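# Section 4: Preparing the Practice Bin and the First Pick
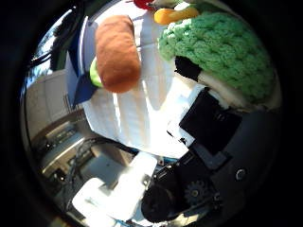 **Is the arm able to handle soft objects as supplied, or is a separate finger set required?**

The Tarkex hand is supplied with its standard fingers fitted, and these are suitable for felt, knitted and plush objects. A separate finger set is required only for objects narrower than 35 mm, and is ordered under the accessory list in Section 9.

This section applies to the Tarkex hand when used with the Celtitz bench arm and the Nseir control unit. It assumes that the arm has been fixed to the bench as set out in Section 2 and that the cables have been connected as set out in Section 3. Operators who have received the hand as a replacement part should begin at 4.2.

Revision issued 2018-03-17. This revision replaces the loose sheet supplied with earlier kits.

## 4.1 Items required

- The practice bin, or any white, open-topped container of similar depth
- Soft practice objects in mixed shapes and colours
- One plain white cloth
- The 4 mm key from the tool pouch
- The finger gauge

Toy food is well suited to this work. A plush bread roll gives the fingers a long, simple shape to close upon, while a crocheted head of broccoli offers a bumpy surface and a stem at an angle. Small flat pieces of felt, such as a pale green leaf, are more difficult and should be left until the exercises in 4.6 have been completed.

> **Note.** Real food must not be used. The finger covers are not rated for contact with food, and crumbs will find their way into the gear.

## 4.2 Checking the hand

1. Set the main switch on the control unit to OFF and wait for the green lamp to go out.
2. Turn the hand so that the bracket faces the operator.
3. Check that the round-headed bolt on the housing is tight. Use the 4 mm key and stop at the first firm resistance.
4. Look along the teeth of the gear. Remove any thread or fluff with the soft brush.
5. Open and close each finger once by hand. Movement should be even throughout.
6. Place the finger gauge between the fingertips. If the gauge cannot be inserted, or falls through, refer to 7.3.

> **Caution.** The gear is exposed on this model. Keep fingers, sleeves, lanyards and long hair away from it whenever the control unit is switched on, including when the arm is at rest.

Oil should not be applied to the gear. The teeth are intended to run dry, and oil will collect fibres from the practice objects.

## 4.3 Placing the bin

1. Spread the cloth on the bench in front of the arm. Small folds are acceptable. The cloth must not reach the base of the arm.
2. Place the bin within the reach line marked on the bench template. The far wall of the bin must be no more than 355 mm from the base plate.
3. Turn the bin so that one long side is parallel to the front of the bench.
4. Secure the bin with the two clips, or with removable tape where the rim is too thick to accept them.
5. Measure from the bench to the top of the rim and write the figure down. It will be entered at 4.5.

A rim in a dark colour is helpful. The wrist camera uses the contrast between rim and interior to find the edge of the bin, and a white bin with a white rim may have to be marked with dark tape along at least one side.

> **Note.** Cables belonging to other equipment may remain in the room but must be kept outside the reach line. Loose loops hanging above bench height should be tied back before the arm is moved.

## 4.4 Lighting

The wrist camera adjusts itself to ordinary daylight. Strong light falling directly into a white bin can, however, make the floor of the bin appear almost without shading, and the system may then misjudge depth near the walls.

1. Open the **View** page on the control unit.
2. Select **Brightness check** and wait for the reading to settle.
3. If the reading is 224 or below, continue to 4.5.
4. If the reading is above 224, lower a blind, or turn the bench lamp away, and repeat the check.

The round picture with dark corners is normal for the wide lens fitted to the hand. Straight edges will look bent on the View page. No correction is needed by the operator, and the lens must not be turned or removed in an attempt to obtain one.

Parts of the hand will remain visible on the View page at all times. These areas are masked by the software. Should the bracket or a finger be changed, the mask must be renewed by selecting **Learn hand** with the bin removed.

## 4.5 Entering the bin

1. On the control unit, open **Bins** and select **New**.
2. Enter the rim height recorded at 4.3, in millimetres.
3. Select **Trace**. The arm will travel slowly along the rim and return to rest.
4. Give the bin a name and select **Save**.

> **Caution.** Do not reach into the bin during a trace. The arm moves slowly but does not stop for light contact.

If the trace is abandoned part of the way along one side, check for glare at that point before starting again. Two failed traces in succession will lock the page for 60 seconds.

## 4.6 The first pick

1. Place one large plush object in the middle of the bin, lying on its side.
2. Set **Grip** to Soft and **Speed** to Low.
3. Select **Pick one**.
4. Keep one hand beside the stop button until the arm has returned to rest.
5. Repeat with the object turned to a different angle.
6. Add a second object beside the first, leaving a clear gap, and repeat.
7. Move the objects together until they touch, and repeat.

Where a small piece lies partly beneath a larger one, the system will ordinarily choose the larger object first. The small piece may be carried up with it and dropped. Such a pick is recorded as complete, and the log should be corrected by hand if the results are to be kept.

An object that has been squeezed out of shape should be allowed to recover before it is used again. Knitted items with loose stitches should be withdrawn from use.

## 4.7 Leaving the equipment

Select **Park**, wait for the arm to come to rest, and set the main switch to OFF. The practice objects may remain in the bin.

Questions on this section should be sent in writing to Jacinto Cisneros, Technical Documents, Farnier, quoting the serial number on the underside of the control unit. Requests for training places in May should be made on the separate form.

Continue to Section 5, *Sorting by Colour*.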